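Wokel path patrol robot: planning and budgeting guide for parks and grounds

If you look after a park, a campus or a long stretch of riverside trail, you probably have more path than you have people to walk it, and that is where the Wokel comes in.
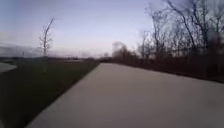

It is a four-legged inspection robot that walks a route you have taught it and brings back pictures and notes for your grounds crew. We're very fond of it (you may have guessed!), but we would still like you to read this page before you ask us for a quote.

What to budget for

Most customers start with the robot and one Druven charging shelter. The shelter needs a level pad and an ordinary outdoor power supply, and the electrician's bill is the part people tend to forget, so do get that price early. If your route is a long one, plan on 2 battery packs, one out walking and the other on charge. A full charge takes around 60 minutes.

Early mornings and winter routes

Plenty of grounds teams want their rounds done before visitors arrive, and in the darker months that means dim light and plain paving with very little on it to steer by. The standard camera is fine for daytime rounds, but for dawn and dusk please add the Lehner low-light head to your order. Fitting it later means sending the robot back to us, and we'd hate for you to be without it in February.

Support and training

The Wokusa service plan runs for 3 years and covers software, feet, joints and a yearly checkup. Training is included for 2 members of your staff, at your own site and on your own paths.

Gertraud Haslinger in our planning office is happy to go over a route map with you before you commit to anything, and she'll tell you quite frankly if a smaller package would do.

Prices and options last updated 10/24/19.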